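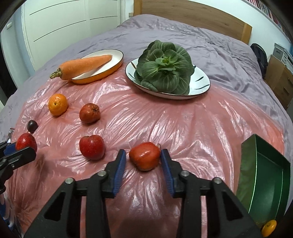 Section 4: Sorting and Putting Away Produce

The Iltano hand gripper is meant for teaching one chore at a time. You do the chore by hand, the gripper records how you did it, and later the arm has a go. This section covers fruit and vegetables. They are the easiest job in the Pondell chore library, in the sense that a person can do it while talking on the phone. The arm cannot talk on the phone either, but it will need its full attention.

4.1 Before you start

1. Pick a flat surface big enough to spread things out. A table is fine. So is a bed, if that is where you have room.
2. Cover it with a plastic sheet. Wrinkles may stay. Your kitchen has wrinkles too, in its way, and the arm should get used to them.
3. Set out the produce with gaps between the pieces. Mix sizes and colors: apples, mandarins, a plum, a carrot, something leafy.
4. Put the dishes at the far end and the bin to one side.
5. Wipe the finger pads and press each one firmly into its seat.

NOTE: Do not shop for perfect apples. Lopsided ones teach more. Csenge Gál, who wrote the first version of this section, used a bag of matching apples and ended up with an arm that was superb at exactly that bag.

4.2 Recording a pick

1. Hold the gripper low, with the fingers open a little wider than the fruit.
2. Move in until the fruit sits between the pads. Stop. Count to 2.
3. Close the fingers slowly until the fruit is held. If you can hear it, you have gone too far.
4. Lift, carry, lower, open. Keep your free hand out of it, however much it wants to help.
5. Return to your starting point before the next pick.

Record 20 good picks of each item before moving on. A full set comes to up to 200 picks, so choose a comfortable height and perhaps some music.

CAUTION: Plums bruise. The arm repeats whatever squeeze you show it and has no feelings on the subject.

CAUTION: Long vegetables swing. Take a carrot near its middle, or it will sweep the dish on the way past.

4.3 Leafy vegetables

Grip bok choy by the stems, near the base. The pads will close on a leaf quite happily and come away with that leaf and no other part of the vegetable. Snædís Zoëga in our support office recommends doing these last, after you have lowered your expectations.

4.4 What to expect

We are often asked whether the arm can put the groceries away yet. It can put away some groceries, in a room it has seen before, at a pace that suits people with other plans. Apples go well. Mandarins go well until they roll. Bags, egg cartons and anything stacked on anything else are not supported in this release.

If the arm stops above an item and stays there, it is deciding. Wait. If it is still deciding when you come back with coffee, press Hold, move the item a little and press Resume. If the same item stalls twice, put it away yourself and record more picks of it later.

Guide revised 08/11/2020.

We use cookies to improve your visit. Accept all | Manage settings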